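Home Explore Notifications Messages Profile

Agata D'Amico
Fault on the Jidarus hand-held grippers, for anyone else using them. After 31 good grasps the left finger began closing late.

The log showed no error. Motor current was normal and the encoder agreed with the command – the finger did not.
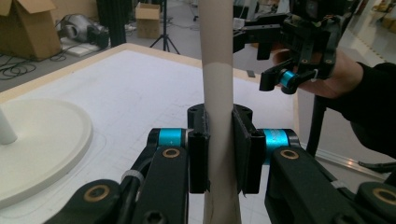

Ewan Forsyth and I traced it to play in the finger linkage. The pivots run in bronze-coloured bushings, and one had worn oval. On a tall tube held near its lower middle, a late finger means a tilt, and the top end magnifies it.

Safety point: Ruan Ndlovu had his thumb near a link when it caught up. It snapped shut through 4 mm. No injury. Power off before you feel for play.

Bushing replaced, pivots checked on all nine units. Grasp count is now logged per finger. Kaneko have the worn part.

Related threads
Encoder drift after a cold start
Cable ties and chafing on moving links
Grondeck firmware: stall limits

Back to top | Contact | © Agata D'Amico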